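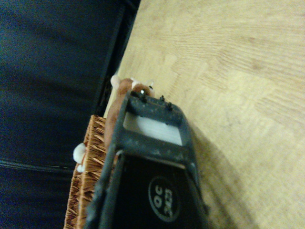
Student Robotics Board > Projects and coursework

Soft toys out of a basket: how do you pick near the rim?

pondlife_r
1 November 2021

I'm in the second-year group at Maldonado doing the Jerneo project. The task is to take soft toys out of a wicker basket one at a time and put them down on the table next to it. Marks are for toys placed, with a penalty if the basket gets dragged.

We drive the arm by hand to collect examples and then train on those. So far we have 300 recordings we are happy with. The model is decent in the middle of the basket and poor near the rim. It goes in at the same angle wherever the toy is, so one finger ends up against the wicker.

Things we have tried:

1. Slower approach for the last bit. Fewer knocks, but it still misses and each run takes much longer.

2. Wrist camera only, overhead view switched off. Better on grasps with the toy squeezed between gripper and basket wall, worse at deciding which toy to go for. Once the gripper is that low the wrist view has the gripper and toy in the middle, some wicker, and a lot of blurred dark background.

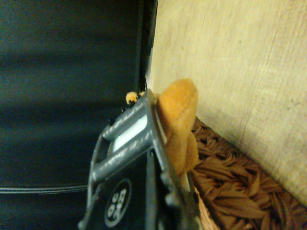

3. Closing the fingers less. We thought we were squashing the toys out sideways. No clear change.

Has anyone done a similar task? We have to hand in at the end of February.

benchgrinder

300 isn't many if the toys are all different colours and shapes. How many of those are rim picks? If you mostly drove to the easy ones first, your rim picks will all be at the end of a run when the basket is nearly empty, and the model won't know what to do with a full one.

pondlife_r

I haven't split them out. You're probably right that we took the easy ones first. Whoever was driving just picked whatever looked free.

Estine_club

We did a basket task last year at Estine. We got to 800 recordings before the rim stopped being a problem. What helped more than the number was a rule for the driver: the toy is chosen by drawing a card, and you go for that one even if it's awkward. Also turn the basket between runs.

kettle_and_wire

I disagree about just adding recordings. I'd fix the approach angle first. If your gripper comes in along the same line every time then 800 of those is the same mistake 800 times. Have the driver tilt the wrist away from the nearest wall before going down, and do it the same way every time so the model picks it up.

Estine_club

Tilting helps on the long sides. In the corners we ran out of wrist travel and the arm stopped. Depends where your table is compared with the base.

benchgrinder

Both of you are saying the driving was too uniform, so I don't see much to argue about. pondlife_r, how are the toys laid out at the start of a run? Tipped in or placed?

pondlife_r

Placed by hand. We've got a mix, bears and other things, all small. They tend to end up together towards the far end, by the handle hole, and the near half stays clear. It made driving easier, as the gripper comes in from the right and we could see what we were doing.

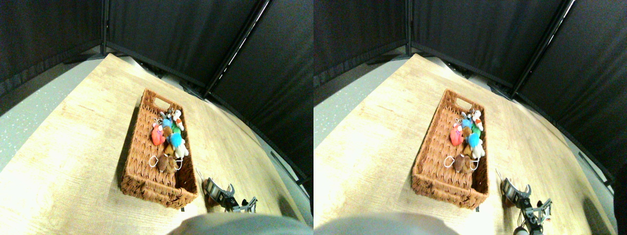
kettle_and_wire

Then the near half is what's missing from your data. The model has only learnt to reach to the far end. Tip the toys in and leave them where they land.

benchgrinder

Agreed with that one. And keep the old 300, just don't let them be the majority.

fourbarlinkage

Different view: check the marking sheet before you redo anything. When I did the Fitanen challenge there were 19 teams and most of them spent weeks on rim picks. The judges laid the toys out neatly in every heat. If your tutor places them by hand too, your current data is closer to the test than a tipped basket would be.

kettle_and_wire

That's training for the test. It's meant to be a robotics course.

fourbarlinkage

It's meant to be handed in by February as well.

pondlife_r

I asked. The sheet says "toys arranged by the assessor", no more detail. We're going to do the cards and turn the basket, and tip the toys in for half of the new runs. Tilt rule as well, except in the corners. Will post numbers when we have them.

Estine_club

Write down which runs were tipped and which were placed as you go. We had 3,153 clips in one folder by the end, test drives included, and sorting them afterwards took longer than training.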